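I gave up ironing in August, and I'd like it noted that civilization has continued. The iron was a Jondwood, weighed about as much as a calf, and spat brown water at anything white. I had owned it for over 2 years and trusted it for none of them.

My new system is folding things while they're still warm and lowering my standards. Towels are easy. Nobody has ever judged a towel.

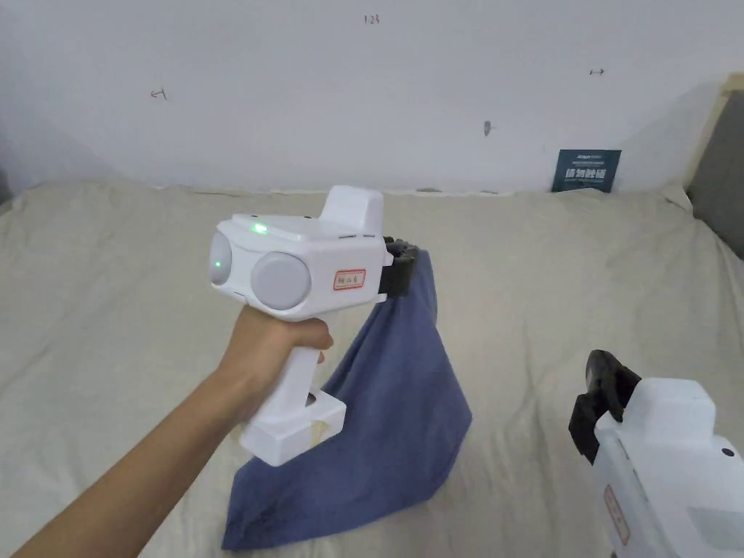
My sister's position is that towels are where it starts, and that by winter I'll be wearing a shirt to work that looks like a road map. She irons pillowcases – both sides – so I consider the source.

Sheets are harder. The care label on mine suggests 200 degrees, presumably for people who enjoy smoke. I tried the trick where you mist the creases with water and pull. I pulled. The creases stayed and I had a damp bed at 76 degrees of indoor heat, which did at least make me stop caring.
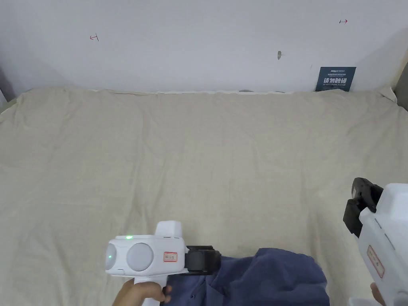 *Wrinkled beige, my new house style.*

The Jondwood went to the thrift store on Friday. They priced it at two dollars, and I hear it's still there.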